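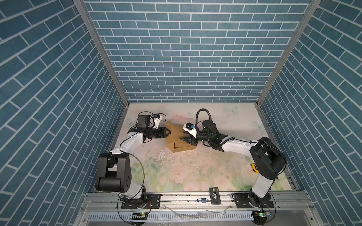
Cardboard box, flowered mat, blue brick on three sides.

About Praltar

Praltar is a packaging company, which at parties is a fine way to be left alone with the dip. We design plain brown folding boxes for people who sell candles, soap, spare parts and, in one long-running case, doorknobs. Senyo Korletey started the business after a job at Celtard, where he spent four years on a glossy carton for a product that never shipped. He still has the carton. It holds his receipts.

Amerley Ansah joined the following July to run the folding side, and has been correcting Senyo's tab angles ever since. Between them they have 3091 box patterns in the drawer, of which they will admit to liking a handful.

What we care about

A box has to go up without swearing and come down without scissors. Most boxes manage one of these. We fold every new pattern up and flat again many times before we let a customer near it, and we keep notes on where the creases go soft and which tab gives out first (it is nearly always the tab Senyo drew last).

We don't print on our boxes unless asked, and we may try to talk you out of it. Brown cardboard looks good with a label on it. It also looks good without one. Amerley has a slide show on this subject and will shorten it on request. 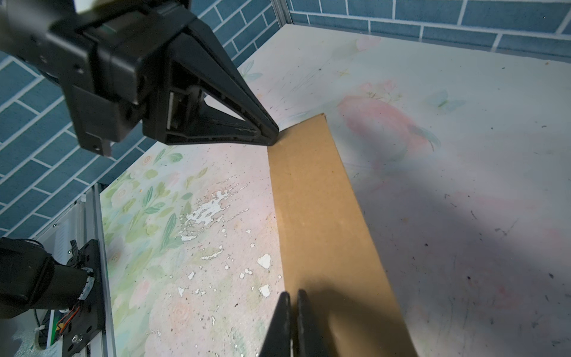

Brown cardboard, the long way, among the roses.

The patterns

Our best seller is the Midtbø, a shallow box with rounded tabs. It was named after the street we could afford at the time. The Heltance is deeper, has a proper lid, and took three tries to get right, two of which were sold to customers who were very nice about it. Either can be ordered flat in bundles, and the smallest run we'll cut is 1392 pieces. People ask why 1392. It is what fits on a pallet without a lecture from the driver.

Samples go out in the mail, unfolded, with a single sheet of instructions. Senyo wrote the first version, which ran to five pages and had a foreword. Amerley wrote the one you'll get.

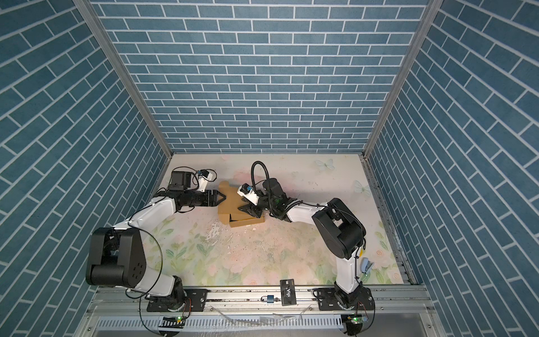 Can I flatten one of your boxes and use it again?
You can, and we'd like you to. Open the tabs first, press the side walls out along the creases, and store it flat somewhere dry until you need it.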